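Início | Notícias | Imprensa | Contato

Jara reabre a Casa de Banhos de Grekivau em outubro

A antiga casa de hóspedes de Grekivau volta a receber visitantes em outubro, com 14 quartos restaurados e uma programação de caminhadas pelo vale!
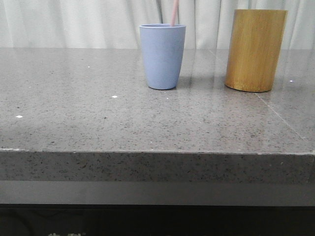 Por Chutima Pongsiri | Assessoria de imprensa, Jara

A obra durou dois invernos e recuperou 296 metros de encanamento - um trabalho e tanto para a equipe da Irkden, que fez questão de manter o traçado original. As termas abrem às 7h e recebem até 1000 pessoas por mês.

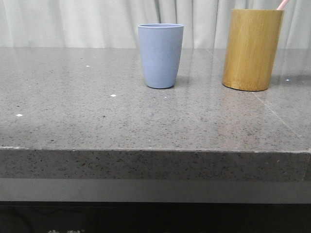 Moradores de Jundthorpe entram de graça às terças-feiras, e a trilha até a nascente, a 1103 metros de altitude, ganhou sinalização nova. As reservas já estão abertas.

Comentários (2)

lurdes_m: Que alegria! Passei minha lua de mel aí.

Beto: A trilha aceita cachorro?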